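Can I be discharged for joining a foreign volunteer unit while on inactive reserve?

Posted in Military and Service Life > Reserves

I finished my active contract in August and moved to the inactive reserve. I have no drills and no pay, just an obligation to keep my address current and answer if I get called back. A man I trained with went overseas and signed up with a volunteer unit fighting in someone else's war, and he has been messaging me about doing the same. He says that because I'm inactive I'm basically a civilian and the service can't touch me.

I'm not asking whether it's a good idea. My family has covered that side of it. What I want to know is whether I would be breaking any rule by going, whether I need to tell my unit office before I leave the country, and what happens if a recall letter shows up while I'm gone. I have 22 months left on the obligation. I called the office in Lokthorpe twice and got a recording both times.

I also hold a part-time job at Ornance, which does contract work for the military, and I don't know if that changes anything.

Stirkomano

lokthorpe_ret
Member, 217 posts

Your friend is wrong about the main point. Inactive does not mean civilian. You still hold a military status until the obligation runs out, and the papers you signed when you left active duty say so. Get them out and read the whole packet, including the back pages. There should be a section on foreign travel and another on outside service. Mine had both.

On your three questions, as best I can answer them:

Breaking a rule. There are two sets of rules here and people mix them up. One is your service's own regulations, which can restrict what you do while you still owe time. The other is criminal law, which applies to everyone and covers things like enlisting in a foreign force or being recruited for one on home soil. Something can be fine under one and not under the other. Where you sign matters, who you sign with matters, and so does whether that force is a regular army or a private group with a flag. A private group is the worst case, legally. If you're captured you may have trouble proving you belonged to any recognized force at all.

Telling your office. Yes, in writing, before you book anything. When I was in, a long stay abroad had to be reported even if it was for a vacation or a job. Send the letter so that you get a receipt, and keep a copy with someone at home. Phone calls don't count for much, even when a person picks up.

Recall. If a letter goes to your address on record, you are normally treated as having received it. The clock starts whether you're there or not. Being on a front line in another country is not going to be accepted as an excuse for missing a report date, and I would expect it to make things a good deal worse. A man from my old company missed a report date by nine days over a much smaller matter, a job on a fishing boat, and he spent most of a year getting it cleaned up.

As for what they can do, it depends on what you did. It can go from nothing, to a poor characterization of discharge, to an actual charge. The discharge is the one people shrug off when they're young. It follows you into benefits, home loans and a lot of hiring.

Talk to a military lawyer before you answer your friend again. Most bases have a legal assistance office, and some will see inactive members if you ask. If they won't, ask them for the name of a civilian attorney who used to be one of theirs. A first meeting is usually short. Bring the packet.

greyferry4
New member

dont do it. knew a guy who went, came back after 4 months, passport got held at the airport and he was questioned for hours. no charges in the end but he missed his connection and they kept his phone. also the pay they promised him never came

salian_hr
Member

The others have covered the military side, so I'll stick to the job. I worked in personnel for a defense supplier in Salian and handled this sort of paperwork.

Having a part-time job with a contractor can change things quite a bit. The first thing to find out is whether your position needs a clearance or any kind of site access approval. Plenty of people at these companies work on the shop floor and never see a restricted document, and they still signed an access form on their first day. 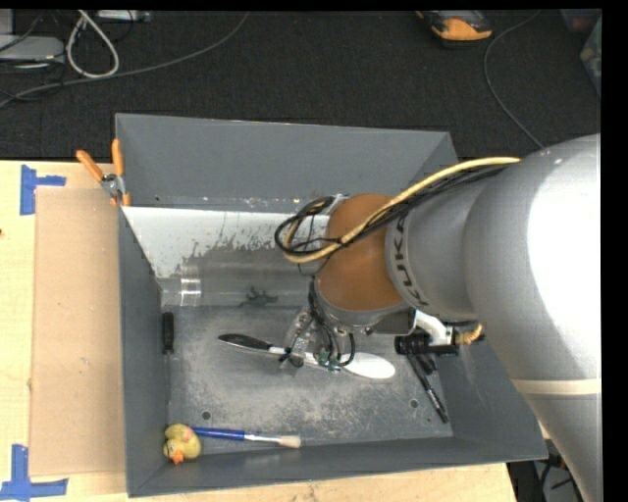

Photo: Salian Works Archive. Used with permission.

If you did sign one, you very likely agreed to report foreign travel and foreign contacts. Your friend's messages could count as a foreign contact, depending on what he is asking you and who he now answers to. I would report them now, while the answer is simply that somebody wrote to you and you haven't agreed to anything. It looks much worse when it comes out later.

Ask your security officer, if the company has one, and go to your supervisor only if it doesn't. Supervisors mean well and give wrong answers on this. Ask for the travel reporting form and read what it wants before you fill it in. Ours asked for dates, places, the purpose of the trip and the names of anyone you planned to stay with. Don't leave the purpose line vague. A false or half-true entry on that form was the thing we let people go for most often, more than the travel itself.

Check your leave terms too. The law that protects your job when you're called up for your own country's service does not, as far as I know, cover time with somebody else's army. If you go, expect the company to treat it as quitting. Health coverage would stop as well, and a private life insurance policy will usually have a war exclusion in it. Look for that wording before you count on it.

One more practical point. The Lokthorpe recording gives an extension for records near the end, after the long list of branches. Try it on a Thursday morning. That used to be the day they had two people on the desk, though it may have changed. Ask them to confirm your end date in writing while you're at it - I've seen those be wrong in both directions.

Stirkomano

Thanks. I found the packet and there is a foreign travel page in it that I don't remember reading, with my initials on the bottom. I also did sign an access form at Ornance. I've asked for an appointment with the legal office and I'm not answering the messages until I've been.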